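Ticket 407: dishwasher stops mid-cycle, drain light blinking
Product: Dastimar 960 (built-in)
Opened: 14 November 2024
Status: Open, waiting on customer

Hi there! I'm going to put everything in this one ticket because I already filled out the short form on your site and it ate half my message (the box just stops taking letters after a while, you might want to look into that). So this is the long version, sorry in advance, get a coffee.

The dishwasher is a Dastimar 960, the built-in one with the cutlery tray on top. I bought it in August from the Brøndum appliance store and their people put it in. It ran beautifully for the first couple of months, very quiet, I kept forgetting it was on and opening the door in the middle of a cycle. Now it quits partway through. The drain light blinks, the display says E2, and there's a puddle of gray water sitting in the bottom with bits of rice in it.

It doesn't do this every time, and that's what is driving me up the wall. The quick wash finishes fine. The eco program dies almost every time. The intensive one goes either way. When it quits I can hold down the start button, wait for the beep, run the drain program by itself, and most of the water goes out, but there's always a bit left.

What I've done so far, before you ask me:

Cleaned the filter. Took the whole thing out, both pieces, and scrubbed it with an old toothbrush. It was pretty gross but it wasn't blocked.

Checked under the filter for broken glass, since the manual makes a big deal about that. Found one olive pit and a plastic tag off a bread bag. Very excited about the olive pit, thought I'd solved it! Ran eco that night. E2.

Ran the kitchen faucet to see if the sink backs up. It doesn't, it drains like a dream.

Turned the power off at the breaker overnight. The clock reset and nothing else changed.

Ran a cycle with nothing in it and a cup of white vinegar on the top rack. My kitchen smelled like a pickle. The cycle finished, so I thought great, we're done, and then the next one with real dishes in it quit right after the main wash.

So what's next? I'm fairly handy and I don't mind pulling it out from under the counter if you tell me which screws. I just don't want to wreck the warranty.

Update from me, next morning

Thanks for the quick reply. You asked for a few things so I'll go in order.

The serial number ends in 73. The rest is on the sticker inside the door and the sticker has a water stain right across the middle, so I'm reading it off the receipt instead and I've put that in the private field on the form.

You asked whether the drain hose goes up before it comes back down. I emptied out the sink cabinet to look (why do I own so many sponges) and no, it doesn't. It comes through the hole in the side of the cabinet, lies flat along the floor, goes behind the trash can, and then climbs up to the pipe under the sink. There's no high loop at all. The installation sheet shows one, clipped up under the countertop, and there's even a little plastic clip still in its bag, taped to the back of the manual. So I guess that never got done.

You also asked what detergent I use. Wamo tablets, the plain ones, one per load. I've used them for years in the old machine without any trouble. I did try a load with powder because you suggested it, and I got suds out of the bottom of the door, but I think I put in way too much, so I wouldn't read anything into that.

Second update, same evening

Okay, I put in the high loop. It took me most of an hour because the clip needs a screw and the only short screws I had were from a picture-hanging kit. The hose now goes straight up to the underside of the counter, over, and down to the pipe. It looks very professional if you don't look at the screw.

Ran eco. It got further than it has in weeks! It made it all the way to the final rinse, and then E2 with maybe half as much water in the bottom as before. So the loop did something. I'm counting that as progress even though I still had to rewash all the glasses by hand.

One more thing I noticed while lying on the floor with a flashlight, which is how I spend my evenings now. When it tries to drain, the pump starts, hums for a few seconds, and then the hum gets higher, kind of like a straw at the bottom of a milkshake. Then it stops and tries again. It does that several times before the light comes on. The quick wash has the same hum but no milkshake part. I don't know if that tells you anything but you said to write down sounds.

Third update

You asked me to check the knockout plug in the drain fitting. I had never heard of a knockout plug, so I went and read up, and for anybody else who finds this ticket by searching the code: it's the little disc inside the side inlet on some garbage disposals, and you're supposed to punch it out before you hook up a dishwasher. I don't have a disposal. Mine goes into a side branch on the sink pipe. But I took the hose off that branch anyway (have a bowl ready, have a bigger bowl than you think) and looked inside, and there's a rubber flap in there that seems stuck nearly shut. I could push it open with a chopstick and it didn't spring back the way I'd expect. It has a crust on it.

I picked at the crust and rinsed it out in the bathroom sink. Put it all back, tightened the clamp, no drips. Ran intensive with a full load, including the lasagna dish I'd been saving as a test. It finished! Clean dishes, no code, about a spoonful of water in the filter well, and you told me that's normal. 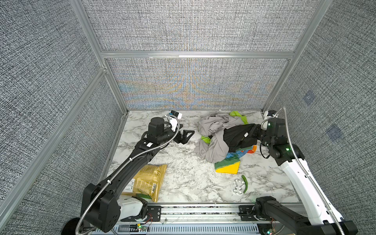
I didn't want to call it fixed after one good run, so I held off on writing back. Good thing too. Two more loads went through fine, both eco, and then the one after that gave me E2 again at the final rinse. I took the hose off again and the flap was stuck shut, same as before, only without the crust this time. So I think the flap is just worn out or was the wrong part to begin with. The name molded on it is Drornedent, and I can't tell if that's something your installers carry or something that was here with the old sink.

My questions, then:

Is the flap supposed to be there at all? If the high loop does the job of keeping sink water out of the machine, can I just leave the flap out? I'd rather ask than find out.

If I do need one, can you send me the right part, or do I go to the hardware store? And what size? The hose end is marked but the mark is under the clamp and I don't feel like taking it off for a third time without a new flap in my hand.

Does the missing loop count as an installation fault? I'm not trying to get anyone in trouble, the two folks who came out were really nice and they took away the cardboard. But I paid for installation and the clip was still in the bag, so if there's a visit coming I'd like it to be a free one.

And last, is it bad for the pump that it's been doing the milkshake noise all this time? I've stopped using eco for now. Quick wash only, and I'm doing pots by hand.

Evenings are best for a call, or any time on the weekend. If someone's coming out, please tell them the sink cabinet is already empty and the sponges are on the counter.

Reply from support

Thanks for the detailed notes, they save us a lot of time. The sound you describe is the pump drawing air once the water can't get past a restriction, and that fits a sticking flap. Please don't run the machine with the flap removed until we've confirmed how your sink branch is vented. We're sending a replacement check valve with a new clamp, no charge, and we've passed the missing high loop on to the Brøndum installation desk as an installation issue. Could you upload one photo of the loop as it is now, and one of the sink branch with the hose attached? We'll keep the ticket open until you've had the new valve in and run a few full eco cycles.

Fourth update

Will do, I'll take the photos tonight when I'm done with the pots. One small thing, the upload button on the ticket page only shows up for me if I make the window really wide. Found it by accident. Also, should I replace the picture-hanging screw with a proper one before your people see it? I have a feeling the answer is yes, so I'm going to the hardware store tomorrow either way.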